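4. Conditions attached to smartwatch discounts

4.1 What was collected

Offers were logged from March on. Pages saved as they stood, small print included, and where the small print sat behind a second link that was saved too. 176 offers in the final set. Sources: the Dadus web store and app, the Delacroix electronics shops, and the independent dealers in Prasbridge and Brolladton that sell watches with or without a cell plan. Used and refurbished watches left out. So were straps, chargers and bundles where the watch was not the main item (a judgment call, see 4.5).

An offer counts as one offer as long as the wording of its conditions holds. Price change alone does not make a new offer. Change in who can get it does. This matters more than expected. Dadus in particular kept the same banner up for weeks and swapped the terms underneath, first any new line, then new line plus number moved over from another carrier, then back again. Counted by banner that is a single promotion. Counted by terms it is three, and the three are worth very different amounts to a person who just wants a watch.

Coding was done twice, second pass blind to the first. Disagreements mostly over the word "eligible," which appears nearly everywhere and is defined almost nowhere.

4.2 Four kinds of condition

Switching. Buyer must bring a number from a competing carrier. Usually the biggest headline saving. Usually also the slowest to arrive, since the saving comes as monthly credits on the bill and the first credit can lag the first bill by one or two cycles.

Adding a line. Existing customers allowed, but the watch must get its own plan. The plan costs money every month. Few pages put the plan cost and the watch saving in the same paragraph, or even on the same screen.

Trading in. Old watch or old phone handed over. Amount depends on condition, and condition is decided after the device has been mailed off. Screens with any crack drop to the lowest band at Delacroix; Dadus has a middle band for light damage but does not say what light means.

None. A plain price cut. Anyone can pay and leave. These were the smallest discounts on average and the easiest to understand, and they clustered heavily on last year's models and the smaller case size.

Mixed conditions are common. Where an offer had two, both were coded, and the offer was put in whichever group had the stricter requirement. Switching over line over trade-in over none. That ordering is ours and can be argued with.

Figure 3. Road traffic with a black hatchback and a white van ahead.

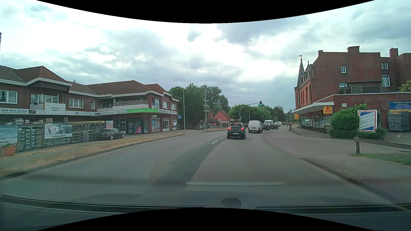
4.3 Headline saving against real saving

Headline saving is the figure printed largest on the page. Real saving is what a buyer has kept at the end of the term, after adding activation fees and the cost of any plan the buyer would not have taken otherwise. Second part of that is hard. A buyer who wanted a cell plan on the watch anyway loses nothing by the condition. A buyer who only wanted step counts and messages with the phone nearby pays for something that goes unused. Both cases were run, called wanted and unwanted below.

In the wanted case the two savings are close. Switching offers stay the best deal in the set, even with activation fees, so long as the buyer stays the full term. Leave early and the remaining credits stop while the remaining installments come due at once. All the Dadus switching offers worked this way. The wording for it was consistent, to be fair, and placed in the same spot each time, which cannot be said for the dealers.

In the unwanted case the order flips. Plan charges eat the saving well before the term is out, and the plain price cut comes out ahead of everthing except the very largest switching offers. Add-a-line offers do worst. Several leave the buyer paying more than list price for the watch once the plan is included. Those pages still carried the words "save" or "off" in the banner.

Trade-in sits in between and is noisy. The spread comes nearly entirely from the condition bands. Same watch, same page, same day, and the value moves by more than half depending on what the inspector decides. No way to model that from the page. We took the middle band where there was one and the lower of two where there was not. Running it with the top band instead moves trade-in up past the price cuts but does not touch the rest of the ordering.

One more thing on fees. Activation is charged per line, so a switch with a phone and a watch pays it twice. Only some pages said so. The others said "a fee may apply," which we coded as charged, having found no case at checkout where it was waived without a code.

4.4 Timing

Most of the new-model offers came with a carrier condition. Price cuts on new models did show up but late, short, and mostly at Delacroix, where the watches were often the version without cell service. The pattern through the season: conditions loosen first, then prices move. A switching offer turns into an add-a-line offer, then a few weeks on a small cut appears with nothing attached. We would not lean on this too hard. One season, one region.

Short offers deserve a note. 22 ran for a single day or less. These were all plain cuts, all in-store stock, and a fair number were gone by early afternoon going by the page history. Tuesday was the usual day for them at the Prasbridge dealers, no idea why, possibly just when deliveries come in. Someone reading the deal sites in the evening would see the offer listed and the item sold out. The short offers are kept in the set but pull the average for plain cuts up a little. Dropping them makes plain cuts look smaller and does not change which group wins in the unwanted case.

Stock was a problem for longer offers as well. Larger case, dark finish, tended to go first. Pages rarely updated the headline when only the less popular color remained. We did not code this as a condition, though in practice it works like one. 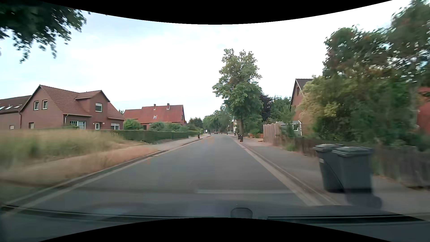 Reader survey next. 333 people answered, recruited through a sign-up link on a shopping newsletter, so they are keener on deals than most and this should be kept in mind throughout. Each was shown three saved offer pages and asked what the watch would cost them in total. Not the monthly amount, the total.

Plain cuts: nearly all correct, the errors mainly sales tax. Trade-in: most gave the best-case figure and took it as settled. Switching: a wide scatter. A large group gave the headline saving off list price, which is right for the watch alone if the term is completed, and left out the activation fee. Add-a-line: the worst answers by a distance. The plan charge was left out by a majority, including people who had correctly answered a separate question on what the plan cost per month. So they had seen the number. They did not put it in the sum.

Time spent on the page made little difference. Neither did having bought a smartwatch before, which suprised us. Having changed carriers in the past two years did help, on the switching pages only.

Open comments were short and mostly about credits. Recurring complaint: the saving was expected at the register. A smaller set of comments went the other way, people perfectly happy with credits and puzzled by the fuss, typically those who had been with the same carrier for years and had no plan to leave.

4.5 Limits

Pages only. Staff in a shop may explain all of this in a minute, or may make it worse, and we have no data either way. Phone orders not covered. Chat agents not covered.

The bundle exclusion probably hides some good offers. Delacroix moved a lot of watches with a spare strap thrown in, and where the strap was listed first in the title our rule dropped the offer. Looked at again by hand afterward; the ones dropped resemble the plain cuts.

Prices for plans were taken as listed, before taxes and before any multi-line discount. A household with four or five lines already would pay less for the watch line. The unwanted case is therefore a bit harsh on those households, and the wanted case is unaffected.

Sample size for the survey is fine for the overall comparison but thin once split by carrier. We had hoped for 1000 and the newsletter link was pulled early. Carrier splits are given in the appendix with that warning and should not be quoted alone.

Finally, the dealer pages in Brolladton were saved less often than the others, weekly instead of daily, so offers shorter than a week may be missing there. The Prasbridge pages do not have this gap. Comparing the two towns on number of offers would be a mistake; comparing them on wording is fine and is what section 5 does.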